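Flindell Science Pages for Young Readers
Print this page | E-mail this page

How a Robot Learns From Its Misses

Suppose you want to plug a lamp into a wall socket behind a sofa. You cannot see the socket well. You touch the plug to the wall, feel that it is in the wrong place, slide it a little, and try again. After a few tries the plug goes in. You do this without thinking much about it.

A robot has to be given some way of doing the same thing. This page explains one method, called learning from misses, and what one group of researchers found when they tested it. The group is led by Estíbaliz Robles, and the project is named Romau.

What the robot is made of

A robot arm has joints, like your shoulder, elbow and wrist. At the end of the arm is a gripper. A gripper has fingers, but they are stiff, and they cannot feel things the way skin does. In the Romau project, a small camera sits near the gripper and moves along with it. A sensor in the wrist measures force. Force is a push or a pull. If the gripper presses down on something hard, the sensor reports a large number. If the gripper is moving through air, the number is close to zero.

The robot has a computer program that takes in the camera picture and the force number and sends back one thing: where to move next. It does this many times each second. The program is called a policy. In everyday speech a policy is a rule that people follow, and the meaning here is not very different.

The job

The job in this study is called insertion. Insertion means putting one part into another part that is made to fit it. Some insertions are easy, such as dropping a ball into a bucket. Others are hard because there is very little extra room. The extra room is called clearance. The less clearance there is, the more exact the robot has to be.

One of the hard jobs uses a desktop computer with its case open. A computer has a main circuit board called a motherboard, and smaller boards, called cards, can be added to it. A card has to go in straight and at the correct spot. If it is tilted too far, its edge will not enter the slot, and pushing harder could damage both parts.

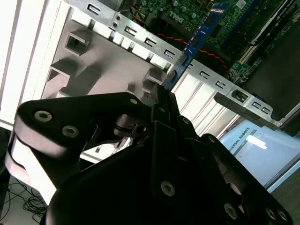 The gripper with a blue circuit card, at the open case of a desktop computer.

Notice that the card is tilted here, and that the fingers and the metal strip are close together. The robot must think about its fingers as well as the card. A path that is safe for the card may not be safe for the gripper.

How the robot was taught

The first step is called demonstration. A person guides the arm through the job while the computer records every movement, every camera picture and every force number. One complete recording is called an episode. The Romau group recorded 300 episodes in which the part went in correctly. A person named Ana guided most of them, and Thái guided the rest.

The second step is training. The computer compares what the policy would do with what the person did. Where the two are different, the policy is changed by a tiny amount. This is repeated a very large number of times.

Many robots are taught with these two steps and no others. The trouble is that people who are good at a job seldom make mistakes. A robot that has only watched good tries has no information on what to do after a bad one. When it misses a slot, it may keep pushing in the wrong place.

The Romau group added a third step. They recorded 300 more episodes that began with a miss. The person touched the part to the wrong spot on purpose, backed off, and corrected it. That made 600 episodes in all. The group then trained two policies:

Policy A learned from the 300 good episodes.
Policy B learned from all 600 episodes.

Is that a fair test?

You may have spotted a problem. Policy B had twice as many episodes as Policy A. If Policy B does better, the cause could be the misses, or it could be the extra practice. Scientists try to change one thing at a time so that they can tell which thing made the difference.

To deal with this, the group trained a Policy C. It learned from 300 episodes, the same number as Policy A, but half of them were good and half began with a miss. Comparing A with C is the fair test. Comparing B with C shows what extra practice does.

Each policy was then given 333 tries. The starting position of the arm was changed a little before each try, so that the robot could not simply repeat one movement from memory. A try was stopped after 40 seconds if the part was not in.

What they found

Policy C finished more of its tries than Policy A, even though both had the same amount of practice. Policy B did better than Policy C, but the gap between those two was smaller. The group's conclusion is that the kind of practice mattered more than the amount, at least for this job.

The force numbers tell a similar story. After a miss, Policy A often kept pressing, and the force went up. Policies B and C usually backed off first – the same thing you do with the lamp plug.

What is still not known

A result for one job may not hold for another. For this reason the group also works with other parts and surfaces. One is a flat gray board with raised blocks, small slot holders and an open square fixture on it. Shapes like these give a policy several different targets, and a policy that does well on one may do badly on the next.

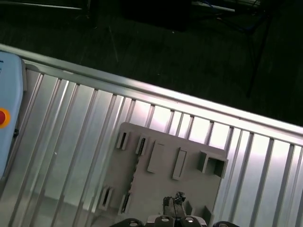 Rhona Swanson wrote to us to ask whether a robot that practices misses might learn to miss. It is a good question, she was told, and the group had worried about it too. Their answer was to leave the first part of each of those episodes out of the training. The policy learns only from the moment the person starts to back off. The wrong touch gives the policy its starting point, but it is never something to copy.

She also asked if the robot knows that it has missed. It does not know in the way you do. It has a camera picture and a force number, and it has been trained on what people did when the picture and the number looked much like that.

Words to know

Clearance: the extra room between two parts that fit together.
Episode: one complete recording of a job.
Force: a push or a pull.
Insertion: putting one part into another part made to fit it.
Policy: the program that decides where the robot moves next.

Try it yourself

Put a key in a lock with your eyes closed (ask first if it is not your lock). Count how many times the key touches the wrong place. Then do it again and pay attention to what your hand does right after each wrong touch. Write down the steps in order.

Last updated: December
Contact us | Copyright Flindell Science Pages | Back to top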